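We use cookies to remember your settings and to count visits. Accept all | Manage choices

Clandstead, episode 6: did Chae know about the letter? (spoilers)

novthorpe_nell
Just caught up. So Chae finds the letter in her aunt's coat, reads half of it and puts it back. Then at the dinner she acts shocked when her brother says the house has been sold. Did she know or not? I've watched the dinner twice and I can't decide.

Skedano
She knew. She looks at her aunt before he has even finished the sentence. The writers have been setting this up since the funeral.

teapot_tilly
Disagree. The half she read was only about the loan. The sale is on the second page and she never turns it over. Her shock is real, she's just angry with the aunt as well.

Skedano
Then why does she pack a bag the night before?

teapot_tilly
Because of the row with her husband? He told her to get out in front of his mother. That was the whole of the scene before the adverts.

gatepost11
I'm with Tilly on the letter. My problem is the husband. He threw her phone in the pond in August and now we're meant to feel sorry for him because he cried in the car. No thanks.

novthorpe_nell
The pond was a low point for the whole show. I nearly stopped watching. 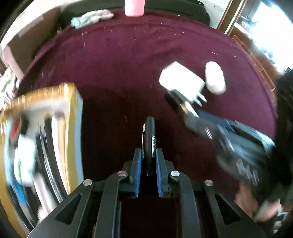
Anyway, back to the letter. I went over the coat scene again and you do hear paper being folded after the camera moves to the window. It could be her reading the second page. It could just as well be her putting it away, so I'm no further on.

Skedano
That sound is the second page. I'm not changing my mind.

gatepost11
You also said the uncle was dead.

Skedano
He was supposed to be. They brought him back when the ratings fell.

teapot_tilly
There are 11 episodes in this run so they've got time to explain it. I expect the aunt will confess and Chae will forgive her far too quickly, same as last year.

novthorpe_nell
I hope she doesn't. The aunt slapped her at the wedding and it has never been mentioned since. I'd like one proper argument between the two of them before the house goes.

gatepost11
Agreed on that. Next one's on tonight, I'll be back after it.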